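烤箱门前的学徒

Hatice Keskin 教过不少人开烤箱门。手掌朝下,握住把手中间,往外、往下,到半开的地方停一停,让热气先出来,人的脸别凑上去。新人一般当天就学会了,学不会的多半是在看手机。今年春天她又收了一个徒弟,这个徒弟从不看手机,学开门学到了夏天。

徒弟有一条胳膊,两根黑色的手指,工资按月付给一家叫 Drimo 的公司。

Gökçe 在苏州的厂子做冷冻烘焙,大部分面积归和面、成型和速冻,那些地方早就没什么人了,传送带自己转,参观的客户隔着玻璃拍照。我去的是二楼走廊尽头的试烤间,门牌写着3003。二楼的房间为什么是三字头,我问了几个人,得到的解释都不一样,有一种说法牵涉到已经不存在的一栋楼。

试烤间干的活儿很好懂。包装袋背面那几行字,“无需解冻,放入预热好的烤箱,烤至表面金黄”,总得有人先照着做一遍。而且得用普通人家里的那种小烤箱做,带两个旋钮,温度不大准,放在厨房台面上,旁边堆着电饭锅和没洗的碗。厂里有一整面墙的工业炉,个个都准,所以一个都用不上。采购部的人曾经为了节约,提议用工业炉模拟家用小烤箱的不准,Keskin 说她听完以后去接了一杯水,喝完才回来接着开会。

于是试烤间的八个人,每天把冷冻的面包放进小烤箱,等着,取出来,切开,看颜色,摸硬度,咬一口,写字。然后换一个温度,再放进去。Keskin 在这间屋子里待的年头最长,她说这份工作最难的部分是下午。上午人人都爱吃面包。

自动化的消息传到这里,走的是一条很常见的路:先是有人来量了台面。

量台面的人没有自我介绍。过了一阵子,来了一封邮件,标题里有“赋能”两个字,试烤间的人由此知道事情比较严重。再过一阵子,Nevzat Saraç 亲自上楼开会,他管工厂的技术和设备,平时上楼只为了检查消防。他带了一份演示文稿,第一页是一条发光的机械臂托着一个发光的牛角包,背景也在发光。

“我当时就想,这个包得有多少度。”Aslı Yüksel 说。

Saraç 在会上讲的内容,几个在场的人复述起来出入不大。一,没有人会因此失去工作。二,重复性的动作会交给机器,人去做更有价值的事。三,更有价值的事是什么,后续会有通知。会后有茶歇,茶歇上吃的是当天上午试烤剩下的东西。

我见到 Saraç 的时候,他对这段往事的态度比我预想的坦然。他说那页发光的图是供应商给的,他自己也觉得太亮。他又说,别的部门上机器都很顺利,一台设备进来,调试,验收,合影,结束。他以为试烤间也会这样。开一扇门,放一个东西,关上,一个小孩都能做。

“后来我才知道小孩有多厉害。”他说。

他给我算过一笔账,写在一张纸的背面,最后那一栏没有填。我问他这一栏是什么,他说是投资回收期,现在填还早。纸的正面是食堂菜单。

İlker Şimşekoğlu 是 Drimo 派来的工程师,瘦高,背一个很大的双肩包,里面主要是扎线带。他第一天进 3003 就被要求换鞋、戴帽子、洗手,洗完以后又不准他碰任何食物,他说这是他这辈子手最干净又最没用的一天。

他带来的东西跟演示文稿里那条发光的胳膊差得有点远。胳膊不发光,底座要用夹子固定,电线很多。更让大家意外的是,它什么都不会。大家原先的想象里,机器人运到的时候应该像洗碗机一样,说明书翻到第一页就能干活。Şimşekoğlu 解释说,如今的做法是让人来示范,人做很多遍,它看很多遍,慢慢就会了。

“谁来示范?”Keskin 问。

他说,最好是最熟练的人。

屋子里安静了一小会儿。据 Yüksel 回忆,那一小会儿里所有人都看着 Keskin,Keskin 看着烤箱。

示范的办法有点像玩夹娃娃机,又比那个累。人坐在旁边,手里握着一套跟机械臂联动的把手,人动,机器跟着动。一开始,谁都不相信自己平时是怎么开门的了。Keskin 说,她在这间屋子里开了那么多次烤箱门,头一回发现自己的手腕在中途会转一下。她不知道为什么要转。她试着不转,门就开得磕磕绊绊。她回家开自己家的烤箱,也不会开了。她丈夫看着她在厨房里对着门把手比划,问要不要帮忙。

这大概是我在试烤间听到最多的一类抱怨:机器还没学会,人先忘了。有个同事连着示范了好些天,午饭时拿筷子都是先悬停,再下降,再合拢。另一个人开冰箱会分成两步。她们把这些当笑话讲,讲的时候手上还在比划。

“不能太快,也不能太慢,”Yüksel 学着工程师的口气,“不能犹豫,但是要自然。我谈恋爱的时候都没人对我提过这种要求。”

她原来是试烤员,如今的岗位叫“数据质量专员”,桌上多了一块屏幕和一个坐垫。她的工作是把每一遍示范从头看一遍,判断它算不算数。手指碰歪了架子,不算。东西放进去了,可是放之前在空中画了个圈,要看圈的大小。门没关严,不算,不过要另外存起来,因为 Şimşekoğlu 说失败也有价值。试烤间的人听到失败有价值,都表示早该有人这么说了。

她看录像的那个位置正好背对着烤箱,她跟烤箱之间隔着一块屏幕,屏幕里放的是烤箱。她习惯了。让她不太习惯的是闻不到味道。以前她光凭走廊里的气味就知道哪个架子上的该出炉了,现在示范阶段的烤箱大多数时候不加热,放进去什么样,拿出来还是什么样。一整天开门关门,什么都没有烤成。

“我妈问我在单位做什么,我说看机器把面包放进去。她说然后呢。我说然后我们拿出来。她说然后呢。我说然后再放进去。她就开始跟我讲隔壁的儿子考了公务员。”

把东西拿出来这一步,在流程表上叫“复位”。机器放进去一个,人要把它取出来,放回台面,摆得跟上回不一样,再把门关好,退后,按一下按钮。摆得不一样很重要。竖着,横着,斜着,靠近烤箱的,离烤箱远的。Şimşekoğlu 说得很诚恳:真实世界是多样的。于是每天有人专门负责在一块台面上制造真实世界。

这份差事没有正式的岗位名称,薪资系统 Mendero 里找不到对应的选项,组长只好选了一个最接近的,叫“陈列”。因此从账面上看,Gökçe 苏州厂的试烤间里,有人在从事橱窗布置。

我在那儿的几个下午,多数时间就是坐在一把带轮子的椅子上看这个过程。胳膊慢慢地过来。慢到你会替它着急,想伸手帮一把,旁边的人会拦住你,因为你的手一旦进去,这一遍就作废了。它在东西的上方停下,好像在想事情。它当然没有在想事情,可屋子里的每个人,包括明确告诉过我它没有在想事情的工程师,到了这时候都会压低声音。

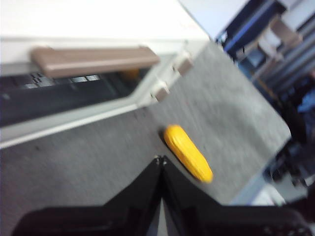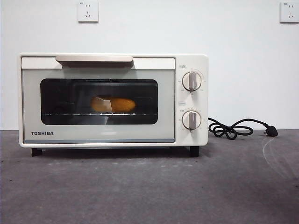 灰色台面,试烤间里开门、取放的活儿都在上面练。

交给机器的第一件事为什么偏偏是开门,Maëlys Millet 在读过本文初稿后来信发问,她认为厂里挑错了地方:试烤间真正让人腰酸的是搬冷冻箱,让人胃疼的是下午那几十口面包,开门恰恰是一天里最轻松的动作,开门的那一下人是站直的,脸是朝前的,还能跟旁边的人说句话。把最轻松的一段拿走,剩下的全是重的,她写道,然后管这个叫减负。她还说,希望我别把这段话放在文章末尾当作平衡观点,那种位置的话没有人看。

所以放在了中间。

我把她的意思转述给 Saraç,他想了想,说搬冷冻箱那件事他们也问过价,价钱很高,而且机器太大,进不了门。3003 的门是老门,改门要报批。至于吃面包,目前市面上没有替代方案。他说到“目前”的时候,语气里还保留着一点希望。

试烤间的人对 Millet 的说法有赞成的,也有不赞成的。Keskin 属于后者。她说开门轻松,那是因为没有人从早开到晚。她的右手腕早几年就开始不舒服,去医院看过,医生问她是不是打网球,她说不打,她开烤箱。医生在病历上写了网球肘。她倒是真心盼着这条胳膊能学会,学会以后爱开几次开几次。她介意的是另一件事。

“它学的是我的动作,”她说,“那它手腕疼不疼?”

她问过 Şimşekoğlu 这个问题。他回答说关节有磨损,有维护周期,到时候换一个零件就行。Keskin 说她听了很羡慕。

那四台供示范用的小烤箱是从网上买来的,牌子不统一。采购部本来想统一,被试烤间顶了回去,理由写得很充分:顾客家里的烤箱也不统一。机器为此吃了不少苦。有的门紧,有的门松,有的把手宽,有的把手薄得像一片饼干。练熟了一台,换到旁边一台,它又变回了第一天的样子,手指伸到半空,合上,夹住一团空气,然后很负责任地把这团空气拉开。

人没有这个毛病。人进了别人家的厨房,看一眼就知道门往哪儿开。至于怎么知道的,谁也说不清。Şimşekoğlu 跟我说过,他在学校里学的是控制,本来以为这一行最难的是数学,来了这里以后每天晚上在宿舍里想的都是门。冰箱门,微波炉门,宿舍卫生间那扇要往上抬一下才能关严的门。他开始分门别类地留意它们,去亲戚家做客,坐下之前先开了一下人家的橱柜。

他在这里的处境也有点微妙。名义上他代表未来,实际上他要借试烤间的剪刀,要等试烤间的人吃完午饭,要请 Keskin 再来一遍,就一遍,刚才那遍光线不对。他说话越来越客气。头一个月他管大家叫“操作员”,后来叫“老师”,如今叫姐。

有一回他的公司要拍宣传片,摄制组来了,希望拍到机器独立工作的样子,画面里最好没有人。这就带来了一个技术问题:东西放进去以后,由谁拿出来。最后的解决办法是 Yüksel 蹲在台子下面,机器每放完一次,摄影师喊停,她站起来,开门,取出,摆好,再蹲下去。成片我看过,音乐很激昂,剪得很流畅,看不出有人蹲着。片尾打出一行字,“解放双手”。Yüksel 把这条视频转给了全家,指给他们看她在哪儿:就在这底下。

钱的事情也得说一说。试烤员原来有一笔高温津贴,因为烤箱是热的。示范期间烤箱不热,人事部门据此认为津贴的依据不存在了。试烤间不同意。双方来往了几轮邮件,措辞都很礼貌,其中一封是人事发来的,附了一份温度记录,想说明室内凉爽宜人。Keskin 回信说,感谢测量,请问测的是哪一天,那天空调修好了没有。后来津贴保留了下来,改了个名字,叫“人机协作补贴”,金额差不多。

改名以后有一个意料之外的结果。隔壁包装车间的人听说有这么一笔补贴,也来打听。他们跟码垛机一起干了好些年,算不算协作?人事说要研究。研究到我离开时还没有结论,包装车间的人已经开始在公开场合称呼那台码垛机为“我同事”。

外面的人对这间屋子的兴趣,比屋子里的人大得多。Rosard 是 Gökçe 的大客户,在沿海几个城市开咖啡连锁,店里卖的热三明治和小面包有一部分就出自这个厂。他们的人来参观,站在台子前看了一会儿,提出来想看机器放一个三明治。三明治没练过。Şimşekoğlu 委婉地说,现阶段比较适合长圆形的东西。对方问那方的呢。他说方的在路线图上。对方又问什么时候,他看了一眼 Saraç,Saraç 看了一眼窗外。

后来 Rosard 在自己的内部刊物上登了一篇报道,标题说合作伙伴已实现“无人试烤”。试烤间把这篇文章打印出来贴在了更衣柜上。有人在“无人”两个字下面画了线,旁边签了名。接着每个人都签了名。

读到这里,读者也许以为这是一个机器很笨的故事。我去之前也准备写一个这样的故事,这样的故事好写。麻烦的是它在变好。我四月份第一次去的时候,它十次里有大半次是在摸索;过了一阵再去,它走过去,停下,夹起来,转身,动作里居然有了一点利落。站在旁边的 Yüksel 突然说:“你看它手腕。”

我没看出什么。她倒回录像,又放了一遍给我看。拉门拉到中途,机械臂的腕部转了一下,幅度很小。

“Hatice 的。”她说。

她把 Keskin 叫过来看。Keskin 弯着腰,凑得很近,看完没有说话,自己的右手在身体旁边跟着转了一下。然后她说这个动作不好,伤手腕,应该改掉。Şimşekoğlu 说改掉的话得重新示范很多遍。她说那就重新示范。

这件事在 3003 里讨论了好几天。有人觉得改什么改,机器又不疼。有人觉得以后新人要是跟着机器学,学到的就是伤手的姿势,一代一代传下去,跟家谱似的。还有人关心的是另外一个问题:那个动作算谁的?厂里跟 Drimo 的合同里写明了,示范产生的数据归谁、模型归谁、设备归谁,写得密密麻麻,唯独没有一条提到手腕。Saraç 让法务看了看,法务的答复大约有2000字,Saraç 读了两遍,跟我说他倾向于认为答案是“不清楚”。

Keskin 自己对归属没什么兴趣。她说她的动作也是跟别人学来的,在伊兹密尔,一家面包房,教她的人已经退休了,那家面包房改成了卖手机壳的。她想要的是把姿势改过来。为此她在家里练了一个周末,练一种手腕不转的开法,拿胶带在小臂上缠了一道,一转就会扯到。到了厂里,坐下来,握住把手,开始一遍一遍地做。旁边的人说她看上去像刚来的。

她们的日子也就这么过着。上午正常试烤,烤箱是热的,屋子里有味道;下午把地方让给胳膊。下午吃面包的任务并没有消失,只是挪到了上午,上午于是变得跟从前的下午一样漫长。组长重新排了班,排完发现每个人都多了一次换鞋。换鞋的时间算不算工时,也在研究。

新的规矩一条条长出来。台面上不许放水杯,它会把水杯当成真实世界的一部分。穿亮黄色衣服的人下午不要站在架子前面。不要拍它,不管是鼓励还是别的意思。哼歌可以,录像没有声音。有人过生日的那天,蛋糕放在哪里成了问题,因为唯一空着的平面是示范台,最后大家是站在走廊里吃的,胳膊停在屋里,电源指示灯亮着。有人说要不要给它留一块。切蛋糕的人切了,放在门口的凳子上,后来被 Şimşekoğlu 吃了,他说他是设备的法定代表。

至于会上承诺的“更有价值的事”,我问了一圈,想知道通知下来没有。Saraç 说已经在体现了,比如数据质量专员这个岗位,原先是没有的。Yüksel 承认她的工资涨了一级,坐着干活对腰也好,她还报了一个夜校的编程班,学到循环的时候老师举例子,举了半天,她心想这个我熟。可是她也说,以前下班的时候能说得出今天干了什么:有一款面包,底下总是发白,她们试出来要放低一层架子,包装袋背面因此多了一句话。现在超市里拿起那个袋子,翻过来,那句话还在。

“现在我干的事印不到袋子上。”她说。

她有时候还是会去示范台那边替一替复位的同事,名义上是活动筋骨。我看她摆东西,摆得很讲究,朝左偏一点,又退回来看看,再偏一点。我问她有什么标准。她说没有标准,每次不一样就行,不过她会避开那些她觉得太刁钻的位置,比如紧贴着烤箱脚的地方。Şimşekoğlu 说过需要刁钻的。她知道。她一般留到快下班的时候再摆,那时候它已经顺了一下午了,输一回也不要紧。

最后一次去是个傍晚。Keskin 的新姿势录到了第几轮我不知道,她自己也懒得记,屏幕上有数。她录完一组,摘下帽子,把胶带从胳膊上撕下来,团成一团。示范台那边在跑一遍测试,用的是新模型,胳膊拉开了门,手腕没有转,但门开到一半停住了。

停了有一会儿。Şimşekoğlu 从电脑后面探出头来,问是不是卡住了。

Keskin 说没有卡住。她说那是让热气先出来。

Şimşekoğlu 说可是烤箱没开。

“我知道,”她说,“你别催它。”

她去换鞋了。走廊里有人在喊,问明天上午那批新品谁来吃,榛子的,要吃一上午。没有人答应。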